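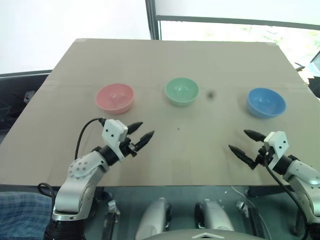
图4 三只塑料碗(粉色、薄荷绿色、蓝色),碗口朝上,置于纸板上

搜索本刊文章、作者、关键词 检索

4.2 机动炊事车的前沿配置与热食保障中断

本节讨论机动炊事车在旅级后方地域的配置方式,以及配置方式与热食保障中断之间的关系。所用材料为Clillura演训区四个保障点的值班日志、车辆出动单和餐食分发登记,经去重和时间校准后得到有效记录1,097条。登记不完整的夜间班次未作插补,在相应分析中予以剔除。炊事车、牵引式炊事挂车和随车净水单元在日志中的名称并不统一,本文一律以“炊事单元”称之,仅在需要区分底盘类型时另行注明。

以往关于野战给养的研究多从营养标准和口粮保质期入手,对车辆本身的可用性着墨较少。炊事单元是后勤车队中热特征较为明显的目标,燃烧器工作时的红外辐射、排烟以及人员在开饭时段的聚集,均可能暴露保障点位置。随着小型无人侦察器材普遍下沉至连排一级,旧有的“集中炊制、定点开饭”模式面临较大压力。各保障点在训练期间陆续改用分散炊制,但分散的程度、转移的间隔和燃料补给的衔接方式差别很大,为比较分析提供了条件。

日志中共登记热食保障中断77次。中断的认定标准为:计划开饭时刻之后,受保障分队未能在规定时限内领到热食,且改发单兵口粮。因分队自身行动调整而取消的餐次不计入中断。按直接原因归类,车辆机动受阻和燃料未按时到达是最主要的两类,燃烧器故障次之,水源不合格再次之。另有少量记录原因栏空白或字迹无法辨认,归入“其他”。

分保障点看,Poltonero保障点的中断多集中在雨后。该点位于河谷下游,进出道路为未硬化土路,重型底盘在降雨后通行能力明显下降,炊事单元往往滞留在上一阵地,与受保障分队之间的距离随之拉长。该点自九月起将部分炊事单元换装至轻型底盘,并在道路两侧预设备用展开场地,此后同类中断在日志中较少出现。由于换装与旱季部分重叠,本文不将这一变化完全归因于换装。

Ñahui保障点海拔较高,突出问题在燃烧器。低气压条件下燃油雾化不充分,点火时间延长,烧开同等水量所需燃料增加,原定的燃料基数因而偏低。该点值班员在日志中多次注明“预热不足,重复点火”,并自行将点火时刻提前。提前点火缓解了误餐,却延长了热特征暴露的时间,两者之间的取舍在现行条令中没有对应条款。本文认为,高海拔地区的炊制时间表应单独制定,燃料基数也应按实测消耗核定。

Drernton保障点的情况与前两者不同。该点靠近铁路卸载场,道路和燃料条件均较好,中断主要发生在与上级车队交接的环节。交接时刻由车队调度方掌握,炊事单元只能被动等待;车队改道或延迟的通知经两级转达后,到达炊事单元时常已错过炊制窗口。日志显示,在值班室与车队调度方建立直接通联之后,炊事班长可以自行决定推迟点火或改为分批炊制,误餐时间有所缩短。

为检验上述观察,研究组向受保障分队发放了书面问卷,回收有效问卷570份。问卷内容包括热食到达的准时程度、分发秩序、餐具配备以及对分散开饭的接受程度。答卷者普遍认可分散开饭在隐蔽方面的必要性,意见较为集中的是等待时间过长和饭菜到手温度不足。餐具方面的意见主要涉及洗消:分散开饭后,集中洗消难以组织,部分分队改用个人餐具自行清洗,用水量和卫生标准均缺乏统一掌握。由于问卷由各分队自行组织填写,答卷者可能倾向于给出较为温和的评价,相关结果宜作定性参考。

需要说明的是,各保障点的日志格式和填写习惯存在差异。Clillura主保障点采用电子登记,时刻精确到分钟;其余各点沿用纸质表格,时刻多取整。研究组以出动单上的车辆离场时刻作为校准依据,但对无出动单对应的餐次,时刻误差无法消除。此外,演训环境不存在真实火力威胁,人员在转移和伪装上的投入与作战条件下未必一致,炊事单元的战损率更无从估计。将本节结果外推至实际冲突时,应当充分考虑这一限制。

综合日志与问卷材料,本节提出以下几点供后续研究和条令修订参考。炊事单元的转移计划宜与燃料补给计划合并拟制,由同一值班岗位掌握,以减少两份计划之间的时刻冲突。底盘选型应结合地区道路条件,重型底盘适于铁路卸载场和硬化道路周边,河谷和丘陵地带宜以轻型底盘为主。炊事班长应获得在规定范围内调整点火时刻和炊制批次的权限,调整情况事后登记备查。分散开饭条件下的餐具洗消应列入保障点卫生检查项目,用水定额另行测算。

燃料消耗的逐日变化及各型燃烧器的比较见4.3节。

收稿日期:2021-01-15

分享 4 评论 0

相关文章
高原地区野战燃烧器点火性能的现场测试
后方地域车队交接通联方式的比较
单兵口粮替代热食的时限问题
野战净水单元水质登记制度评述
铁路卸载场周边保障点选址的若干考虑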